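Morkbridge Toy Reuse - progress report to the Odness Fund

4 May 2025

Sorry this is short, we are mid-move between the two store rooms and half the paperwork is in crates. Figures are right as far as I can check them.

Where we are

Second instalment of 4,000 received, thank you. Spent so far on shelving, cleaning supplies, postage and the van. Receipts in the folder, except the last fuel one, which will follow.

864 toys in since the start of the grant. Bulk of it soft toys again, more than we planned for. Board games and puzzles down on what we hoped, and a lot of those short of peices. We have stopped taking jigsaws without a lid.

81 toys rejected. Mostly split seams, missing eyes, battery packs leaked. Rejects go to the textile bank where they can, otherwise skip.

6 partner sites now taking boxes from us, including the family centre on the Kuzmenko estate. They asked for smaller boxes more often. We've switched them over, seems to suit both sides.

Cleaning

Wash routine settled at last. Soft toys in mesh bags, cool wash, air dry on the racks, then a seam check before they go anywhere near a shelf. Anything with a voice box gets surface cleaned only. Drying is the slow bit, one dehumidifier isn't enough for a wet week. Would like to bring this up when we talk about the underspend.

Labels still a muddle. Poltemex tags arrived in the wrong size, too stiff for small dolls and they pull at the stitching. Replacments ordered, no charge. Using card and string for now.

Sorting and shelving

Soft toys and dolls are now sorted by type before boxing, not by the size of the donor bag as before. Quicker to make up an order, and sites get fewer odd ones out. Dolls kept together as a family, one kind to a compartment, so a set doesn't get split across three boxes by accident. We went for clear-sided units with wooden shelves over solid cupboards, you can tell what's low without opening anything.

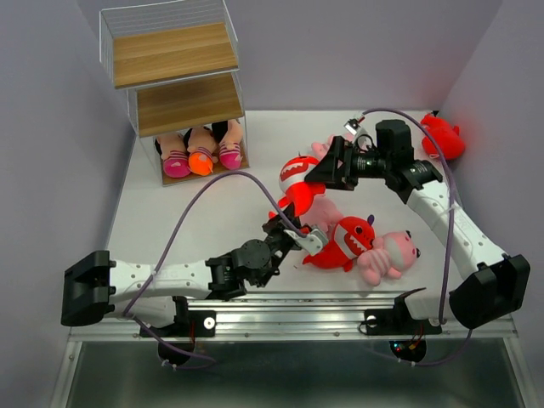 Dolls are the line we get asked for most and the one we are best at keeping in order. Matching ones go in side by side at the back of the bottom compartment, like the three with the striped legs, pink and white on the left one and an orange foot on the one in the middle. Mixed plush is still on the table top waiting for a place, and that is the backlog in a nutshell. More shelf would fix it. Two shelves per unit is not enough for the taller animals, which end up lying down and then get squashed.

Not done yet

Stock sheet online. Started, not finished. Paper tally in the meantime.

Repairs table. Have the thread and spare eyes, no regular slot for it.

Leaflet for schools. Draft exists, needs a proper read through.

Next

Finish the room move, clear the plush backlog, get the new tags on. Open afternoon for partner sites in June, date to be agreed, you would be very welcome. Budget sheet to follow under separate cover once I've found the right crate.

Any questions just ring the Morkbridge number, email is patchy while the router is being moved.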